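食器は減らすより揃えるほうがいい

片付けの本を開くと、たいてい「食器を減らしましょう」と書いてある。私も十年ほど前にそれに従い、棚の中身を半分にした。棚は広くなったが、食事の支度は少しも楽にならなかった。残した皿は大きさも深さもばらばらで、重ねると傾き、食卓に出すと寸法が合わず、結局は同じ二、三枚を毎日洗っては使っていた。

問題は枚数より種類だったのだと思う。この文章では、家庭の食器は同じ形のものを何枚も持つのがよい、という考えを書いておきたい。贅沢な話でも、趣味の話でもない。台所仕事の話である。

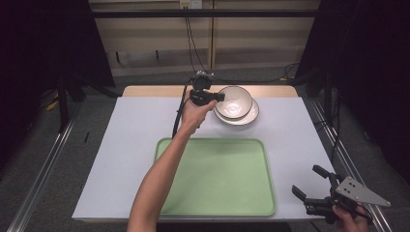

食器を選ぶとき、多くの人は料理を載せた姿を思い浮かべる。店の棚でもそのように見せている。しかし一枚の皿が料理を載せている時間は、一日のうちで長くても一時間に届かない。残りの時間は、棚の中か、水切りの上か、流しの中にある。つまり皿の暮らしの大半は、重ねられているか、重ねられるのを待っているかのどちらかだ。だから私は、買う前に必ず重ねてみる。浅めの広い鉢を、ひとまわり大きい皿の上に置いたとき、下の皿の縁が三日月のように少しだけのぞく。このくらいの差がちょうどいい。差がなければ下の皿に指がかからず、差がありすぎれば棚の奥行きを余計に食う。縁に茶色の細い線が入ったものなら、重ねたままでも下に皿があるかどうかが一目で分かる。地味なことだが、毎日の動作ではこういう差が効いてくる。

揃えることの利点は、まず考えなくてすむことにある。平日の夕方六時、鍋が煮えていて、子どもが宿題の話をしていて、そこで「どの皿にするか」を決めるのは、小さいながらも一つの仕事である。同じ鉢が家族の人数分あれば、その仕事は消える。手を伸ばして取った一つが正解になる。

次に、割れたときの痛みが小さい。一点ものの皿が割れると、その皿を中心に組んでいた使い方がまるごと崩れる。同じ皿が八枚あるうちの一枚なら、七枚で続ければよい。我が家では以前、ガヴィッツ（Gavitz）という食器店で白い皿を八枚買った。今は五枚になったが、四人家族なので何も困っていない。割れるたびに誰かを叱る必要もなくなった。

反対の意見もよく分かる。器を替えることは料理の楽しみの一つだ、という人は多い。旅先で買った小皿や、祖母の代からの鉢には、揃いの器にはないものがある。私もそういう器を全部手放せと言うつもりはない。実際、うちの棚にも用途の決まらない小鉢がいくつか残っている。ただ、それらは棚の上の段に置き、下の段には毎日使う揃いの器だけを置いている。混ぜて置くと、どちらも使いにくくなる。

もう一つの反論は値段である。同じものを何枚も買うのは金がかかる、という。これは買い方による。以前、ノステッティ（Nostetti）という輸入雑貨の店で、店員に勧められて1000円の取り皿を買ったことがある。きれいな皿だったが、二枚しか買わなかったので食卓では一度も主役にも脇役にもなれなかった。同じころ、近所の店じまいの売り出しで一枚300円の無地の皿をまとめて買った。今も使っているのは後者である。高い皿を二枚買う金で、手ごろな皿なら人数分に近い数が揃う。単価だけを見ていると、この計算を忘れる。

買い足せるかどうかも確かめておくべきだ。食器の世界では、定番と名乗っていた品が数年で消えることが珍しくない。ラセルダ（Lacerda）の白い鉢は、私が買った三年後に縁の厚みが変わった。店では同じ品番だと言われたが、重ねると古いものと新しいものの間に妙な隙間ができる。並べて眺める分には気にならないだろう。しかし重ねて使う者にとって、縁の厚みが違えば別の品である。作る側には、色柄を増やす前に形を変えないことを考えてもらいたい。百年とは言わないから、せめて子どもが家を出るまでは同じ形で売り続けてほしい。

盆についても書いておく。日本の家には昔から膳や盆があったが、最近は食卓に直接並べる家が増えた。私は盆を使うことを勧めたい。一人分をまとめて運べるし、汁がこぼれても台布巾が盆の中ですむ。縁が少し立ち上がっていれば十分で、取っ手はなくてもよい。色は好みだが、白い器を使うなら、淡い緑のような薄い色のついた盆のほうが器の位置がよく見える。年をとって目が弱くなった母が白い卓の上で白い皿を探しにくそうにしているのを見てから、そう考えるようになった。

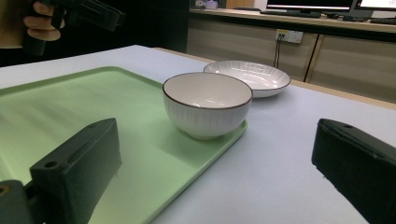
白い鉢と皿、淡い緑の盆。鉢の外側には細い縦筋が入っている。

表面の仕上げにも触れておきたい。つるりとした器は洗いやすいが、手が濡れていると滑る。外側に筋のある器は持ったときに指が止まる。一方、内側まで筋のある皿は、ソースや卵が溝に残りやすく、スポンジを当てる向きを考えなければならない。私の好みは、鉢なら外に筋があって内側がなめらかなもの、皿なら無地である。とはいえ浅い皿の筋には光がきれいに入るので、菓子や果物にしか使わないと決めておけば悪くない。

最後に、子どもの食器のこと。割れない樹脂の皿を長く使わせる家庭が多いが、私は小学校に上がる前から大人と同じ器を使わせた。揃いの器なら、一枚割れても替えがあるからできたことである。子どもは重さのある器を持つと自然に両手を使う。四月に入学した下の子は、今では自分の鉢を自分で下げて、流しの横の山に重ねている。大きい皿が下、鉢が上という順番も、教えたのは一度きりだった。

ヴェロン（Vellon）の食器棚を使っている知人は、棚板の間隔が広すぎて上の空間が無駄になるとよくこぼしている。これも器が揃っていれば、山の高さに合わせて棚板を動かせば片がつく。棚を買い替える前に、中に入れるものの形を見直したほうがいい。食器棚の売り場には100を超える型が並んでいるが、うちの皿の寸法を知っている棚は一つもない。

このページを印刷する | 記事をメールで送る

お問い合わせ | 無断転載を禁じます Copyright All Rights Reserved | ページの先頭へ戻る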